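The owner of Collado has been making one kind of cardamom knot since the shop opened, and would like you to stop asking about the pistachio.

"We did pistachio for 2 weeks," says the owner. "People cried when it left. They hadn't bought any, but they cried."

The dough rests overnight and gets 30 folds, a number the owner defends with some heat. Last June the shop sold 2,593 knots, most of them before 10 a.m. 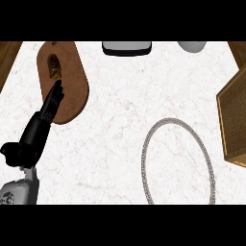
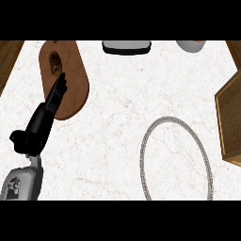 According to the baker at Tulelau, 30 folds is showing off and the butter gives up long before that. The owner of Collado has heard this one.

"Tulelau uses margarine on Thursday," comes the reply. "Print that."

As for glaze, it goes on warm, with a brush, and you may have up to 2 coats if you ask nicely.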